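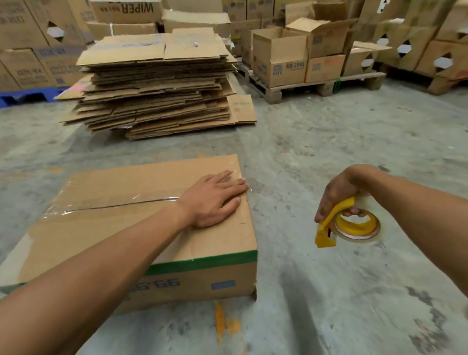 4. Setting Up Storage and Network Limits

Before you start

This section covers storage pools, network limits and the processing share on a Drondura home server. You should have finished section 3 (first start and admin password). If the status light is still blinking, wait until it stays on.

You will need:
- the admin password you set in section 3
- a computer on the same network as the server
- a network cable, for the first set-up only

Note: Wireless set-up is possible later, but the storage pool must be created over a cable. The set-up page will not show the Create Pool button on a wireless connection.

4.1 Creating the storage pool

1. Open a web browser and go to the address shown on the server's display.
2. Sign in as admin.
3. Click Storage, then Pools.
4. Click Create Pool. The server lists every drive it has found.
5. Check the box next to each drive you want in the pool. A mirrored pool needs at least 2 drives. A striped pool with parity needs at least 3.
6. Type a name for the pool. Use letters and numbers only. Spaces are accepted on this screen but will cause an error when you share a folder.
7. Click Build.

CAUTION: Building a pool erases every drive you have checked. There is no undo. If a drive came out of another computer, copy its files elsewhere first.

Building takes roughly 3 hours for a pair of large drives. You can close the browser while it runs. Do not turn off the server.

8. When the Pools page shows Ready, click Folders and add at least one shared folder.

If the pool stays at Waiting and never moves to Building, one of the drives has probably been seen twice. Restart the server from the System menu and begin again at step 3.
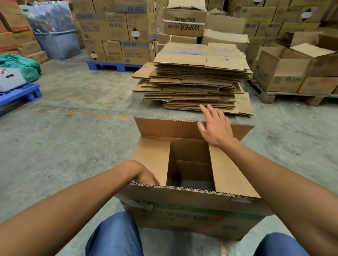

4.2 Setting a limit for each user

By default every user can fill the whole pool. On a shared server this usually ends with one person's backups taking all the space, so we suggest setting a limit now.

1. Click Users and choose a name from the list.
2. Under Storage Limit, type a number in gigabytes. For example, you could use 200.
3. Choose what happens when the limit is reached. Warn sends an email and lets the user keep saving. Stop refuses new files.
4. Click Save.

Deleted files count toward the limit until the recycle folder is emptied. The folder empties itself once a month unless you change this under Folders, Recycle.

4.3 Network settings

The server works on most home networks with no changes. Use this part only if you want to reach your files from outside the house, or if large copies are slowing down everyone else.

1. Click Network, then Traffic.
2. Set Upload Limit to about half of the upload speed you get from your internet provider.
3. Leave Download Limit blank.
4. If you want outside access, switch on Remote Sign-in. The server uses port 1294.
5. Open the same port on your router. The menu for this is often called Port Forwarding.

CAUTION: Change the admin password before you switch on Remote Sign-in if you kept a short one in section 3. Do not share the admin account. Create a separate user for each person.

Note: Traffic limits apply to the cable port and to wireless together. Copies between two folders on the same pool do not use the network and are not slowed down.

4.4 Processing share

The Vītola add-on makes small previews of photos and videos so they open faster. It runs as soon as new files arrive and can use most of the processor while it works.

1. Click Add-ons, then Vītola.
2. Move the Processing Share slider to Low, Medium or High.
3. To run it only at night, check Scheduled and enter a start time.

Low is fine for most homes. On High, file copies may pause for a few seconds at a time. Previews are kept in a hidden folder on the pool and are not counted against any user's limit.

If you change the slider while previews are being made, the new setting is used from the next file onward. 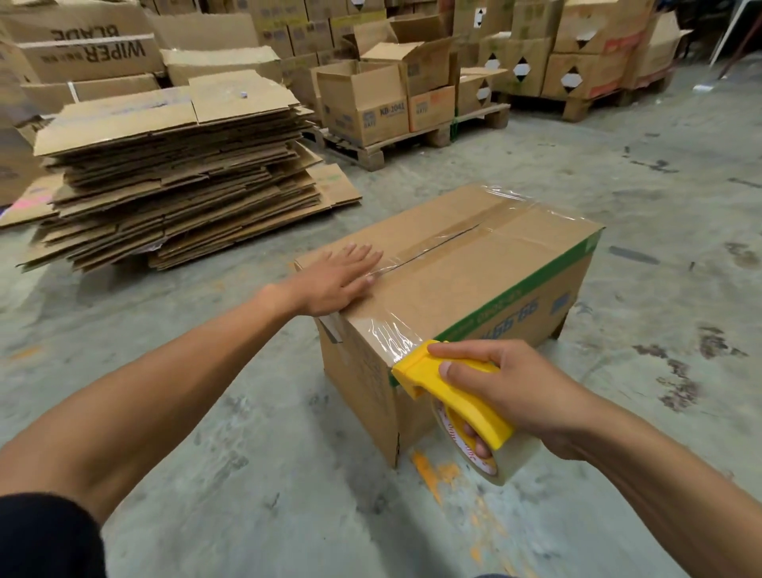
Reader comments on this section

Asabe Shehu: In 4.4 the scheduled start did nothing for me until I set the time zone under System. The clock was still on the factory setting, so it was starting in the middle of the afternoon. Could you add that as a step?

Reply from the manual team: Thank you. The time zone step will be added before step 3 in the February revision. Until then, go to System, Clock, choose your zone and click Save before you enter a start time.

Ayuba Nutsugah: Does the Warn setting email the user or the admin?

Reply from the manual team: Both, if the user has an email address saved. If the address is blank, only the admin gets the message.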